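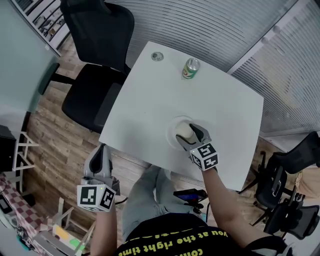
Evening breakfast-café trainee posts at Plorora

Search this site Search Go

October 2026
By Armelle Royer

Plorora is taking on 6 trainees for its café on Ko Street, starting in November. The posts are part-time, paid from the first shift and open to anyone over 18. You don't need to have worked in a café before.

Trainees learn the till, the coffee machine, basic food hygiene and table service. You will work alongside Ya-wen Pan, who runs the floor, and Régis Vasseur in the kitchen. We serve breakfast food until late – eggs, porridge, toast – so most shifts start at four and finish at ten.

Pay is £935 a month for three shifts a week, with a meal on each shift. Tips are shared equally and paid out with wages. Training lasts three months. Trainees who finish it can apply for a permanent post at either of our cafés.

You should be able to carry trays and stay on your feet for most of a shift. Reasonable spoken English is needed, and a second language is useful – many of our regulars speak Cantonese or French.
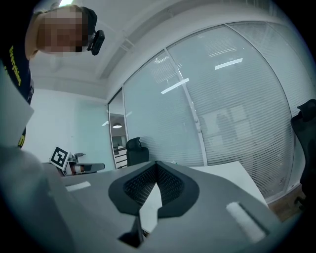 Do I need a food hygiene certificate before I apply?

We book and pay for the course in your first fortnight. If you already hold a certificate, bring it to the interview.

To apply, send a short letter and the names of two people who can give you a reference to Ka-ming Yang at the Ko Street café, or hand it in at the counter. Please say which evenings you can't work. Interviews last half an hour and travel costs will be refunded.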